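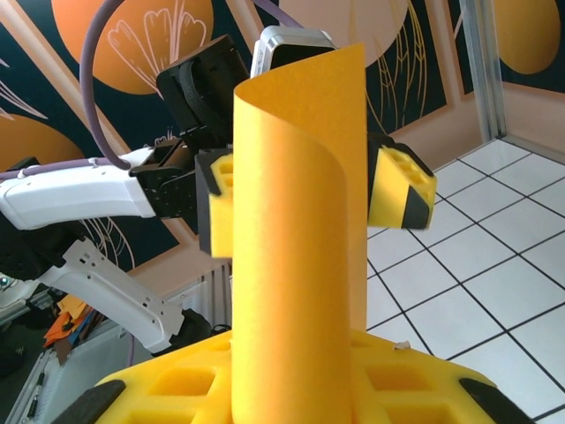 ## 5.3 交接阶段的接触判定：日志里的“成功”有多可信

图 4 取自持纸一侧的腕部相机。卷成开口圆筒的橙黄色纸张立在本侧夹爪的黄色泡沫垫之间，另一臂的两根泡沫指张开在纸的两边，尚未夹紧。我们选这一时刻来讨论，是因为系统中三个相互独立的模块都要对它作出判断：感知模块判断纸在哪里、是什么形状，规划模块判断对侧手指是否已到可闭合的位置，策略模块判断现在该不该松手。三者的答案经常不一致，而现行软件栈对这种不一致的处理方式，我们认为相当草率。

前两节报告的整体完成率看上去不错。本节的目的是说明，为什么我们自己并不完全相信那个数字。

### 5.3.1 软件配置

实验使用的软件由三部分组成。Esalura 负责感知，输入两侧腕部相机的图像，输出物体掩码、轮廓以及一个标量形式的“可抓取置信度”。Drusden 是双臂运动规划器，根据掩码反投影得到的粗糙点集生成接近轨迹，并维护一份碰撞模型。Grandance 是上层的任务执行框架，把任务拆成若干带前置条件的状态，交接只是其中一个状态，进入条件和退出条件都由一组布尔量描述。

这里需要交代一个容易被略过的细节。Grandance 中的“已接触”并非由触觉测量得到。两侧夹爪的接触面是带方形凹格的泡沫，指尖包有黑色橡胶，我们没有在泡沫内安装任何传感器。所谓接触，是由夹爪电机电流、指令开度与实测开度之差，以及 Esalura 给出的掩码重叠率三项加权后取阈值得出的。权重最初在刚性纸盒上标定，后来沿用到了纸筒上。我们在 Dewan 实验点接手这套代码时，配置文件里没有任何注释提醒这一点。

泡沫和纸都很软。泡沫夹住单层纸时，开度差主要反映泡沫自身的压缩，纸的贡献小到可以忽略；换句话说，夹着一张纸和什么也没夹，在这一项上几乎没有可分性。电流项的情况类似。于是三项中真正起作用的只剩视觉重叠率，一个名义上的多模态判据，实际退化成了单一视觉判据。这个退化不会触发任何告警，加权和照样落在零与一之间，看起来十分健康。

### 5.3.2 腕部视角下的重叠率

重叠率的定义很简单：手指掩码膨胀若干像素后，与物体掩码的交集占手指内侧边缘的比例。该定义隐含了一个假设，即图像平面上相邻等价于空间中相邻。对于俯视相机和平放在桌上的物体，这个假设大体过得去。对于图 4 这样的视角，它没有什么依据。

以图中左侧泡沫指为例，它在图像上紧挨着纸筒左缘。单看这一帧，我们无法断定它与纸之间在深度方向上差多少，Esalura 同样无法断定，但它还是会给出一个数值，并且不附带任何不确定度。右侧泡沫指伸到纸的右方，纸的右侧翼片又向后展开，手指掩码与翼片掩码的关系便完全取决于分割结果把翼片的边界画在哪里。一个闭合决策最终依赖于这样一条边界，我们觉得不妥。

纸筒的形状又加重了问题。它不是封闭圆柱，接缝朝向持纸侧的相机，左缘卷成圆管，右边是一片平的翼片。Esalura 内部用一个参数化圆柱去拟合物体，以便向 Drusden 提供接近方向。圆柱拟合在左缘附近通常合理，到了翼片处就没有意义，因为那里根本没有圆柱面。拟合残差本可以暴露这一点，但接口只传递圆柱参数，残差在模块边界上被丢弃了。Drusden 收到的是一个干净的几何体，于是规划出一条干净的轨迹。

我们曾考虑改用网格表示来描述纸张。困难在于纸背面对持纸侧相机不可见，对侧相机虽然朝向另一面，两路图像之间却隔着两条手臂的运动学误差。在这种误差下融合得到的网格，薄处会出现两层互相穿插的表面，规划器对此的反应比对圆柱还要差。所以圆柱得以保留，理由并不光彩：它错得比较稳定。

### 5.3.3 背景颜色的干扰

另一个被低估的因素是背景。实验区域的墙面绘有深蓝底色的壁画，上面分布着若干橙色圆形，还有浅粉色的斜带和细线条的植物图案。被操作的纸恰好是橙黄色，桌角又堆着橙、蓝、棕色的纸屑。在持纸侧相机中，纸与橙色圆形同时出现是常态。

Esalura 的说明文档称其分割“对颜色不敏感”。我们对这类表述一向保留意见，于是做了一个简单的检验。从运行记录中抽取 2,000 帧进行人工标注，标注者只看单帧，不看前后文，也不看系统输出。随后把每一帧按纸的轮廓是否与背景中的橙色区域相邻分成两组，分别比较掩码误差。

两组的差别是肉眼可辨的。相邻组中，掩码沿纸的上缘向背景橙色区域延伸的情况反复出现，而在非相邻组里很少见到。延伸的面积一般不大，按像素交并比计算几乎不影响得分，这大概也是它长期没有被注意到的原因。可是交接判据关心的恰恰是边缘。边缘错几个像素，交并比纹丝不动，重叠率却可能越过阈值。用一个对错误不敏感的指标去验收一个对错误敏感的下游模块，这种做法在我们读到的不少系统报告里都能见到，我们自己的早期版本也不例外。

需要说明，我们没有在纯色背景下重复同样规模的标注，因此不能把误差全部归因于壁画。相机自动曝光、纸面受光处略浅的色调，都可能起作用。能够下的结论只有一条：“对颜色不敏感”在本实验环境中不成立。至于换一个环境是否成立，应当由提出该说法的一方给出证据。

### 5.3.4 时间延迟与松手条件

交接失败中最难定位的一类与时间有关。从图像采集到 Grandance 更新布尔量，整条链路的延迟约 560 毫秒，其中大部分消耗在 Esalura 的推理和两路图像的时间对齐上。在这段时间里，对侧手指已经走完了闭合行程的相当一部分，而执行框架仍在依据旧图像作判断。

Grandance 的处理方式是外推：假定手指按规划轨迹运动，把旧掩码平移到预测位置，再计算重叠率。这样做有一个循环论证的味道。要判断手指是否到位，所用的证据却预先假定手指会到位。轨迹执行得越好，外推越准确，判据也就越显得可靠；一旦某个关节因为线缆牵拉或碰撞检测而减速，外推值会继续前进，判据会在最需要它说“否”的时候说“是”。

我们在回放中找到了 17 次属于此类的提前松手。所有这些记录在系统日志里都被标为交接成功，因为日志的成功标志在松手指令发出时写入，之后再没有检查。纸后来在哪里，日志并不关心。如果只汇总日志，这些运行会全部计入完成率的分子。我们在第五节开头给出的完成率已按回放结果修正，但坦率地讲，修正依赖人工看录像，而录像中纸被手臂遮挡的时段也只能靠推断。

### 5.3.5 我们改了什么

针对上述问题，我们对软件作了以下改动，均已合入当前分支。

- 重叠率改为区间输出。掩码边缘按局部梯度强度给出上下界，Grandance 的进入条件使用下界。
- Esalura 到 Drusden 的接口增加拟合残差字段。残差过大时，规划器不得使用圆柱轴线作为接近方向，只能请求重新观察。
- 外推只用于监视，不再参与松手判定。松手必须等到采集时间晚于手指停止时间的图像。
- 成功标志推迟写入。松手后持纸侧夹爪先退开一小段，再采集一帧，确认纸仍位于对侧手指之间。

第三项的代价最直接，每次交接都要停顿等待，演示效果因此难看了不少。合作方曾建议把停顿缩短到图像到达之前，理由是“多数情况下没有问题”。我们没有采纳。多数情况下没有问题，正是原先那套判据的设计依据。

第四项看似多余，却改变了日志的含义。改动之前，成功标志表示“系统认为可以松手，并且松了手”；改动之后，它至少包含一次事后观察。当然，这次观察仍由 Esalura 完成，前文所述的背景干扰照样存在。用同一个感知模块去核查它自己作出的决定，独立性有限，我们不打算把它描述成验证。

### 5.3.6 未解决的部分

残差门限目前靠手工设定。门限偏低时，Drusden 频繁请求重新观察，两臂在纸的两边反复调整姿态，迟迟不闭合；门限偏高时，又回到了原先的状态。我们尝试过从标注数据中学习门限，得到的数值在不同批次之间漂移明显，所以没有写入默认配置。

重新观察本身也有盲区。持纸侧相机的位置由夹爪决定，要换视角就得转动整张纸，而纸在转动时会变形，观察到的已经是另一个形状。对侧夹爪上方的相机单元理论上可以补充信息，但从图 4 可见，它在这一时刻有一部分位于纸的后方。反过来推想，纸在那台相机的视野里很可能占去很大一块，而且距离很近。我们没有系统评估过这种近距离图像的分割质量，规划器却一直把两路掩码当作同等可信。这个权重应当随相对位置变化，具体如何变化，现有数据回答不了。

还有一个更根本的疑问。整个交接状态的设计建立在布尔前置条件之上，而薄纸与软泡沫之间的接触很难用“有”或“无”来概括。手指可以碰到纸而没有夹住，可以夹住翼片而让圆筒部分继续转动，也可以在泡沫的方形凹格处压出一道折痕，使后续的形状估计全部失效。把这些情况压缩成一个比特，再围绕这个比特调阈值，我们怀疑能走多远。增加传感器也许有帮助，但在接口仍然只接受一个比特的前提下，新增的信息大概会像拟合残差那样，在模块边界上被丢掉。

因此，对于本文报告的完成率，我们建议读者将其理解为在特定纸张、特定背景和人工复核条件下得到的结果。标注帧与 17 次提前松手的回放片段随代码一并存放，配置文件中的权重来源也已补上注释。下一节的消融实验沿用本节修改后的判据，旧判据的结果仅在附录中保留，供对照时使用。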